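I got to the Plirnen open day early, hoping to grab the engineer who runs the two-armed robot before the crowd did. It worked! We talked for 52 minutes, mostly standing up.

"People expect it to be fast," she told me, laughing. "I keep telling them, watch the fingers." So I did (for ages), while she talked me through the pegboard work and how long her team at Jurkevero argued over the thumbs.

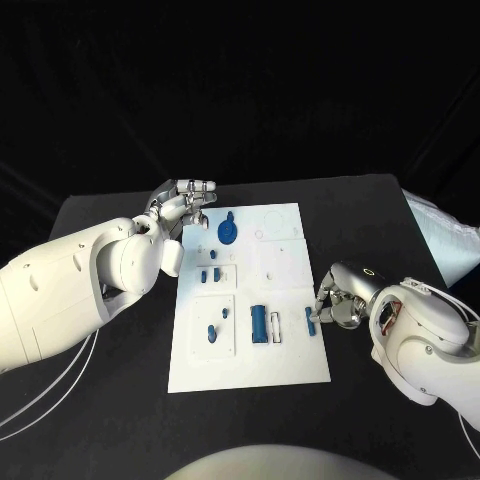
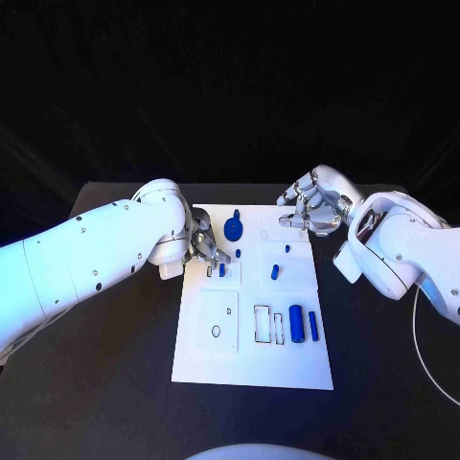 Two hands, one white board and the blue parts, at the Plirnen open day.

I asked what was hardest. "The thin pieces," she said right away. "A big cylinder forgives you. A skinny rod doesn't."

She's been on the project for three years and still comes in on her days off, which I kind of loved. Next up is a longer demo in December, with a new board. "Come back for that one," she said, and I already have it on my calendar.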